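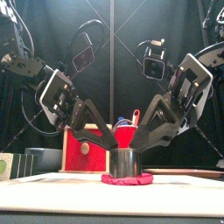 Tableware sorting and setting assistants, Skirerlow

Sayce Catering Hire is looking for two part-time assistants for its Algate store, to start in August. The work is sorting, checking and laying out small tableware: metal cups, plastic cups, mats, pads and cutlery. Orders vary from a single table to a hall of 600 places.

You will check metal cups for dents and polish them, match each cup to its pad, and put aside anything that needs replacing. You will also fill cutlery cups and pack finished sets for the van. The store holds 3,015 cups at present and they are all handled one at a time, so you need to be patient and careful with your hands. Most of the work is done standing at a table.

Hours are 9.30 to 2.30, three days a week. No experience is needed. Training is given on site, and aprons and gloves are provided. The Jernier bus stop is four minutes' walk away. There is no staff parking.

To apply, send a short letter and one reference to the Algate store by 18th May. Please say which days you can work.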